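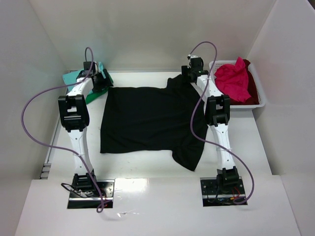 Welum (garment handling method)

Welum is a method for teaching a pair of robot arms to fold clothing from recorded human demonstrations. It was developed at the Clesivby laboratory in Gorkau and belongs to the wider field of imitation learning. The name is also used for the set of recordings on which the method was first trained.

Background

Cloth is difficult for robots because its shape changes with every touch. Earlier work at Clesivby relied on a detailed model of the garment, which had to be computed again after each movement. Welum dispenses with this model and selects each movement directly from camera views and joint positions.

Method

Two arms work from opposite sides of a white table. One camera views the whole workspace, and others are mounted close to the grippers. The close views are used mainly during grasping, when the arm itself may hide the cloth from the wider camera.
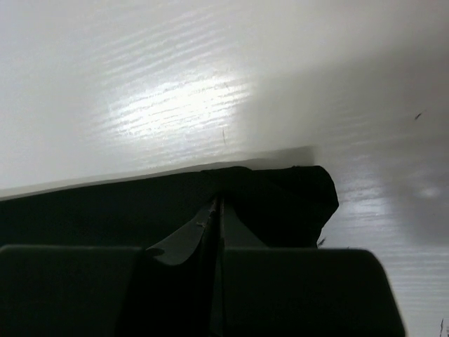

Black fabric gathered into a fold between the gripper fingers.

The training set consists of 1442 demonstrations, each divided into reaching, grasping, lifting and placing. A network predicts a short run of movements, carries out part of it, and then predicts again from new images. Dark garments are given extra weight in training, as their folds show little contrast.

Results

In the main evaluation, the arms attempted 234 folds on garments that did not appear in the training set. Success was judged by the outline of the finished garment, with a time limit of 30 seconds for each fold. Removing the gripper views lowered the success rate, most clearly for thick fabrics. A smaller test of 10 garments, known as the Chevalier test, examined recovery after a failed grasp.
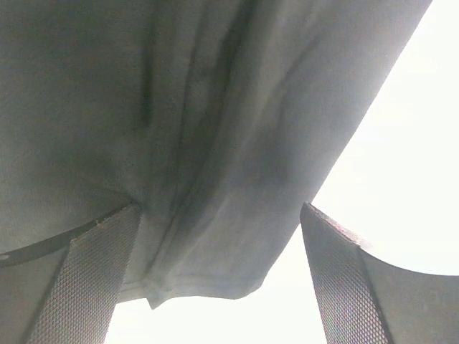

Gray cloth seen from a gripper camera, with textured pads on the inner faces of both fingers.

Limitations

The method does not measure grip force and may pick up two layers of cloth where one is intended. Garments with buttons or zippers were left out of the training set.

See also

Imitation learning
Deformable object handling
Two-arm manipulation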